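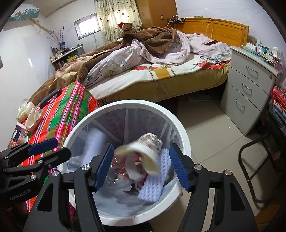 Yasir Sandhu asked after last session why a caretaker government can't just pass a budget if it still has the votes. Fair question, start there today.

Short answer: depends on the constitution, mostly it's convention. Caretaker = resigned or lost confidence, stays on for day to day business until a new cabinet is sworn in. Can pay salaries, answer emergencies, sign what was already agreed. Big new policy, no. A budget sits right on the line. Some countries let parliament roll over last year's spending month by month. Write down "provisional twelfths", it's on the exam list.

Session notes, 25 February 2026
Coalition bargaining, part 2

1. Who goes first
Two models. Formateur picked by the head of state (president or monarch has some room to choose). Or free-style bargaining, parties talk, then tell the head of state what they have. Largest party usually gets first try but check the text, it's often not written anywhere.
Informateur is a different job: scouts around, reports back, doesn't become PM as a rule. People mixed these up in the quiz.

2. Counting the seats
Minimal winning coalition: take any party out and the majority is gone. Surplus coalition: at least one party more than needed. Minority: under half, lives on outside support.

Practice chamber, 80 seats, so 41 to win.
Sestetti list 33
Lacerda list 25
Fovau list 11
Erkow list 7
Others 4

Sestetti + Fovau = 44, minimal winning. Sestetti + Erkow = 40, one short, stuck. Sestetti + Erkow + Others = 44, also minimal winning, try dropping each one and see. Lacerda without Sestetti needs everybody else. Do that sum at home.

3. Investiture
Positive: government must win a vote before (or right after) taking office. Negative: it's in unless a majority votes against. Abstentions matter alot under the second one. This is why minority cabinets are easier to start in some places than others.
Italy needs both houses. Germany elects the chancellor, Bundestag only. Sweden = negative, good case for the essay.

4. Portfolios
Gamson: share of ministries tracks share of seats the party brings to the coalition. So Fovau with 11 of 44 should expect a quarter of the posts. Small parties tend to get a bit over. Doesnt tell you which ministries, finance and interior are worth more than a count shows.

To do
Reading on the course page, chapter 4 only.
Essay plan, one page, to Gleice Medeiros. Full essay due in May, 1800 words, footnotes included.
Next time: coalition agreements, why some are so long, and junior ministers as watchdogs. Josué Lopes and Tài Mạc present first, then Érica Bragança if there's time.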